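Flor Inga had the kettle on before I'd got my coat off. She runs the Okon tidy-up mornings, and I'd come to ask how anyone gets through a December's worth of snack rubbish without losing the will to live!

"You start with the table," she told me. "Never the floor. People see a clear table and they cheer up."

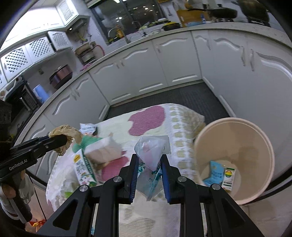 Sorting wrappers is the bit Flor loves, and she'll talk about it for as long as you let her (I did). Everything gets picked up piece by piece, she says, even the little stuff people would sweep straight into a bag. A crumpled white wrapper with teal Chinese lettering on it is a good one to learn on — see-through, light, and it puffs up into odd shapes. "Green ones, white ones, I don't mind. Flatten it if it'll flatten."

And the cloth? Flor likes a patterned one, dusty pink patches and all, though Trevor Dawber, her partner in this, would have plain oilcloth every time. "He wants to wipe it. I shake mine out of the back door."

They've filled 431 bags between them so far, and Trevor keeps the tally on the fridge.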